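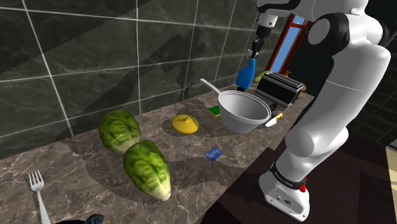

A reader in Zarthorpe wrote in to ask when any of this will do her washing up, and whether she should hold off buying a dishwasher. Buy the dishwasher.

# Galia kitchen chores, simulated set

Galia is a set of short tidying tasks on a rendered worktop, put together in Naltcombe over one long winter. Each episode gives a Franka arm one instruction, such as "move the spray bottle" or "put the lid on the pan", and a crowded counter to do it on.

## What's in it

| Item | Count |
|---|---|
| Episodes | 1,054 |
| Held back for testing | 400 |
| Time limit per episode | 30 seconds |

Clutter is left in on purpose. Lettuce, cutlery and a toaster all get in the way, much as they do at home.

## Can it do the chores yet?

Our baseline, Antoniadis, finishes 63 per cent of the test episodes. A teenager would do better, if you could get one to start.

- Upright bottles: good.
- Lids: fair, provided you don't mind which way up.
- Forks: please don't ask.
- Sponges: it can pick one up. Wiping is not scored, as nothing in here gets dirty.

## Known problems

- Nothing spills, so spills are not penalised.
- Lettuce is stiffer than any lettuce you will ever eat.
- Scores on a real worktop will be lower. Ours were, by enough that we went and checked the cables.

## To do

- Drawers
- Tea towels (moved from the May list, again)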